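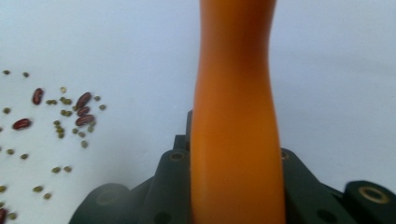 *Fig. 1. Kidney beans and mung beans on the white table, seen from the gripper.*

## Week 3: Gathering demonstrations

Reading for Thursday: the Mikus handout, first half. The second half is mostly about cable ties.

A policy learns from what you do, including the parts you would rather it ignored. If you hover over a kidney bean for a while deciding how you feel about it, the hovering goes into the data. Decide first, then start recording.

House rules for the Destotville bench:

- One task per episode. Sorting and sweeping are different tasks, even if you are in a hurry.
- Vary the starting layout. A fresh scatter every time – your tidy little rows teach the model to expect tidy little rows.
- Keep the fumbles if you recovered from them. Mark the ones you didn't.
- Write the episode note before the next episode. Your memory is worse than you think by number 20.

Last term's sorting set came to 197 episodes, of which 11 had no note at all. Guess which ones everybody wanted to look at.

### Two-handed work

Sweeping needs both grippers, and the trouble is timing. The pan has to hold still while the brush moves, and most people's pan hand likes to help. Practice a few passes with the recorder off. Then check that both streams start together; a small offset looks harmless on the plot and ruins the pair.

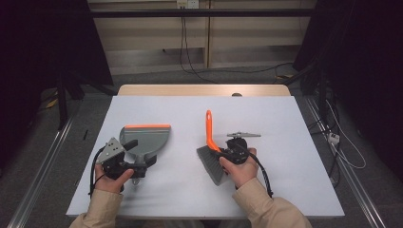

Eide objected that steady hands make a dull dataset, and that a model trained only on good sweeps has no idea what to do after a bad one. Fair. So for the Skorkbridge set, each pair also records a batch that begins from an awkward start: pan crooked, brush too far out. Fix it at normal speed and carry on. No acting.

**To hand in:** your episode notes, plus a paragraph on the habit of yours the model is most likely to pick up.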